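Home Topics Clubs & Classes Robotics Ask Log in

Our two-gripper shirt folding demos are a mess, how do other clubs do this?

asked by edet_robotics_mom, 27 December 2018
14 followers · 3 answers · 9 comments

Hi all! I help out with the after-school robotics club in Edet (I'm a parent, I know some Python and not a lot of anything else) and the kids picked laundry folding as their spring project. They want to show the thing at the Prostmont student fair in June, so we have some time, but not as much as they think.

We went with the approach where you hold the grippers yourself, one in each hand, each one with its own camera, and do the job over and over so the arms can learn from the recordings later. The kids love this part. They got through 200 folds before the break! Then one of the older girls sat down to go through it all and only 47 were any good. In the rest either one gripper wandered out of view, or the trigger wasn't squeezed all the way and the shirt slid out of the jaws, or somebody stopped halfway to talk to a friend and then carried on. A few of them are just a kid fanning himself with a T-shirt.

So my questions. Is that a normal amount to throw away? Is a table better than a bed or a floor for this? Do the shirts need to be the same every time? We've been using whatever was in the lost and found. And how do you get teenagers to fold things the same way twice, I can't even get mine to do it once.

I should say we don't have a proper lab, we have the end of a hallway and sometimes the art room. Thanks in advance, any advice welcome!

Share (6) Follow Report

3 answers

gearbox_glen
8 people found this helpful

A table, always. Get one at hip height so nobody is bending over, put a plain cover on it and clip the cover down underneath. If the cover moves when you pull on the shirt you'll be fighting it forever. I coach a middle school team and we did towels instead of shirts our first year, which I'd recommend to anybody. Towels have four corners and no sleeves. You could switch to towels now and still have something to show in June and the kids would be a lot happier.

Also label your grippers left and right with tape. Ours got swapped in the middle of an afternoon and we lost the whole afternoon.

Share Reply

 edet_robotics_mom: Ha, I suggested towels and there was nearly a revolt. Shirts or nothing. Tape is going on after the break though!

 gearbox_glen: Well, I tried. Long sleeves or short?

 edet_robotics_mom: Both :(

pbrandt77
1 person found this helpful

Why not just write the fold as a script? Find the corners with OpenCV, move to the corners, done. You wouldn't need any demos at all.

Share Reply

 gearbox_glen: Have you ever tried finding the corners on a shirt somebody dropped in a heap?

 pbrandt77: no but it can't be that bad

Sombat Ruangrit
23 people found this helpful

I run the student project group in Sincombe and we've been doing garments on and off for a while, so let me go through your list, and sorry in advance for the length – I get going on this stuff.

First, your throwaway pile. I wouldn't panic. Our first batch was worse than yours and I'd been bragging to the school about it. What fixed it for us was a rule that the person who records also watches back the first five before doing any more. Kids will listen to a video of themselves way more than they'll listen to me (or you). They see the gripper drifting off and they stop doing it. We also quit asking for big numbers. I used to write 2,000 up on the board as the goal for the season and all it did was make everyone rush. Now each pair does 50 clean ones in a session and then they go eat something.

On table or bed, I'm going to disagree a little with Glen. A table is great if you have one that's wide enough, but with two grippers and a grown-up size shirt you run out of table fast, and then the sleeves hang off the side and you've got a whole new problem. We use a bed. It's soft, so when a kid pushes the jaw down too hard to get under a hem it gives a bit and you don't break a fingertip (ask me how many fingertips we've been through, no, don't). The downside is that the sheet wrinkles and you have to smooth it out between folds, and someone always forgets. Get a fitted sheet, and pick a color that none of your shirts are! We started out with a blue one and blue shirts and I felt pretty dumb.

Shirts: no, they don't have to be the same, but don't start with the whole lost and found. Pick one short sleeve shirt, do a full session with it, and only then bring in a second. Long sleeves come last. Put the hoodies in a bag and hide the bag.

About the trigger thing. Squeeze, wait a beat, then lift. I make them say it out loud the first few times, "squeeze, and, lift", and they roll their eyes, but the slipping pretty much went away. And approach from the edge of the cloth, jaws low. If you come straight down in the middle you just get a pinch of fabric that pulls the whole thing into a tent.

The one that took us longest was getting both hands to stay in each other's view. With these grippers each camera sees its own fingers fine, but you want the other gripper in there too whenever you're doing a two-handed move. So we tell them elbows in, hands at the same height, and don't let one hand go on vacation down by your hip while the other one works. Kids do that all the time. Here's our setup, so you can see how un-fancy a place you can do this in:

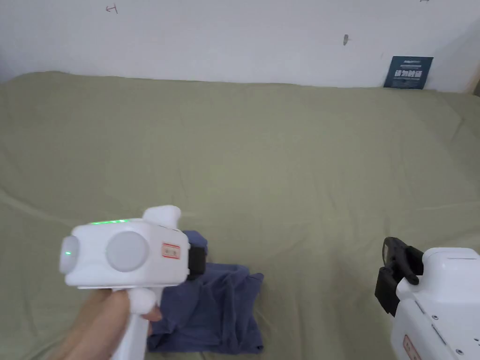
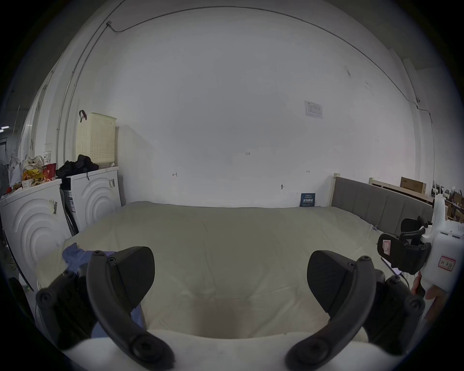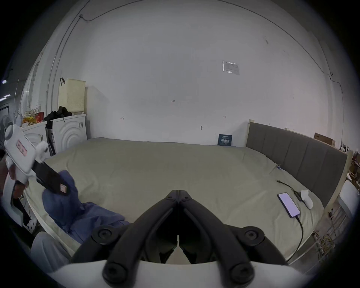
As for folding the same way twice, write the steps on a card and let the kids argue about the wording before you start, not during. Ours is sides in, sleeves back, bottom up, stop. The "stop" matters, by the way. You want a clear ending where both grippers open and back off, otherwise every recording trails away into somebody patting the shirt and you have to trim them all by hand.

Same goes for the starting position. Decide how messy is messy. We began with the shirt laid out flat, and when the arms could manage that (mostly, on a good day) we moved on to a shirt dropped from waist height. Don't mix the two in one session or you'll never sort out which recordings were which. Put the folder name on the card too.

And name a timekeeper. It sounds silly, but the kid who isn't holding anything is the one who'll wander over and start a conversation, so give that kid the clock and the notebook and have them write down the bad takes as they happen. You'll save your older girl a lot of evenings. I did all our sorting myself the first season and my wife still brings it up.

If you're going to Prostmont we'll probably see you there, we're taking the bus up with the Uvville group. Last time the hall lights were so yellow that the arms got nothing right until the afternoon, so bring a couple of lamps of your own and record at least one session under them before you go. Bring extension cords as well, the outlets are all on the one wall.

Share (11) Reply

 edet_robotics_mom: This is so helpful, thank you!! Printing it out for the kids. Do you iron the sheet?

 Sombat Ruangrit: Nope. I thought about it once. Just pull it tight at the corners before each session, and keep a spare for when someone puts a juice down on it.

 gearbox_glen: OK, fair point on the sleeves hanging off. Still think she should do towels.

 edet_robotics_mom: Glen!!

Show 2 more comments

Related Clubs & Classes Robotics Next unanswered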